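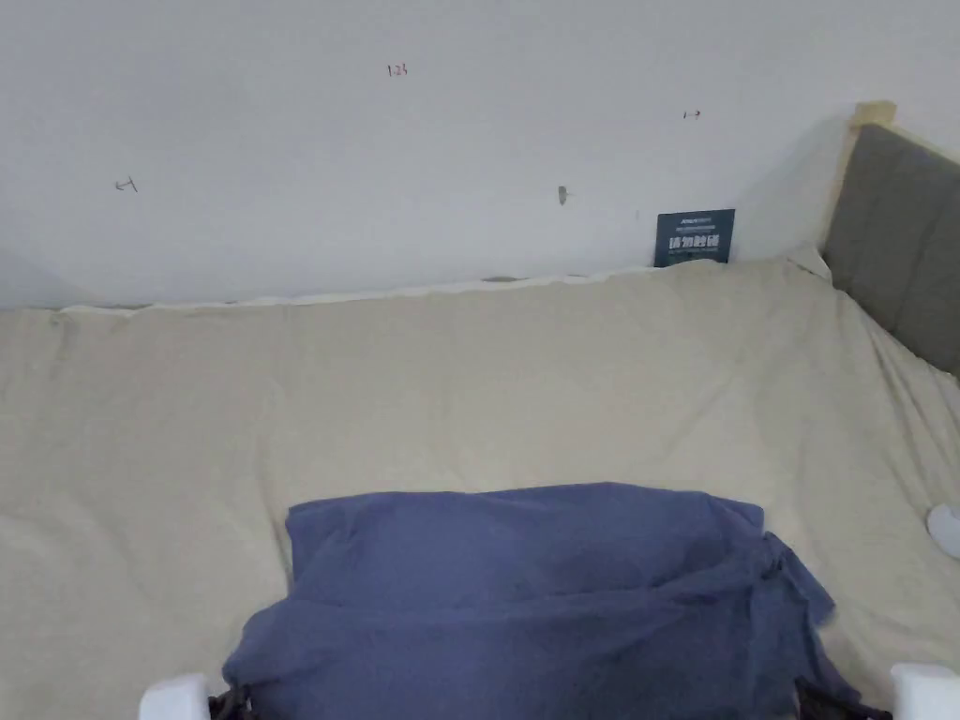 The Pranlow Mining Association has asked the energy ministry to delay a planned change in power rates for mine operators, saying the new schedule would push smaller pits into the red before winter. Under the proposal, mines that draw power at peak hours would lose a discount they have had since the region's grid was rebuilt. The change would also reach the housing that many companies provide for crews working far from home, where lighting, heat and laundry are billed on the same account as the pumps and hoists. A bed in one of these places needs little more than a mattress against a white wall, a beige sheet and a blue cloth to go with it, but the hot water and heating behind it run day and night through the cold months. The association says lodging should be moved to the household rate.

Dalibor Malý, who heads the association, told members at a meeting in Torkusov that companies had signed supply contracts on the basis of the current rates and could not pass the extra cost on to buyers.

"The price of zinc is not set here," Malý said. "If power goes up, the money comes out of wages, repairs or exploration. We are asking for time to plan, and for the ministry to look at what it is charging for beds and kitchens."

The association represents 11 operators, most of them working zinc and lead deposits in the hills north of Torkusov. Four of them run a single shaft. Malý said those four were in the weakest position because pumping has to go on through the night and through any stoppage, whether or not ore is coming up.

The ministry published its draft in the spring and first planned to bring the rates into force in November. It has said the discount was meant as a temporary measure and that other heavy users of power, including the cement works and the sawmills, have paid the full peak rate for years. A ministry spokeswoman said written comments would be read before a final version was issued, but she would not say if the start date could be moved.

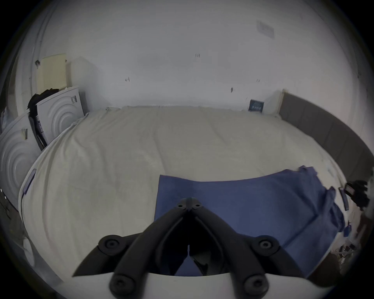 The largest mine in the district, Oltavska, has taken a different approach. Its owner, Oltmanns, said it would shift part of its crushing and milling to off-peak hours and expected to absorb most of the increase that way. The company has storage bins big enough to hold broken ore until the evening, and it added a late shift at the mill last year. Oltmanns is not a member of the association, though it has backed the request on worker housing.

Oltavska provides lodging for 107 employees in two buildings near the mine gate. The company said power for the buildings is metered apart from the mine but still charged at the industrial rate.

Smaller operators say they cannot copy the Oltavska plan. Few have room to store ore on the surface, and several send it by truck to a shared mill that closes at 6 p.m. Keeping the mill open later would require a new permit from the town, where residents have complained in the past about truck noise on the river road.

Union representatives at the Torkusov meeting said they supported a delay but wanted assurances that savings would not be sought from crews in the meantime. They asked that rents in company lodging be frozen while talks continue. Malý said he would put the request to the operators but could not commit them to it.

Mining accounts for over 60 percent of the jobs in the upper part of the valley, according to the association. The town council in Torkusov has sent the ministry its own letter asking for the new rates to be phased in.

The comment period closes at the end of the month. The association said it would file a joint submission with cost figures from each of its members.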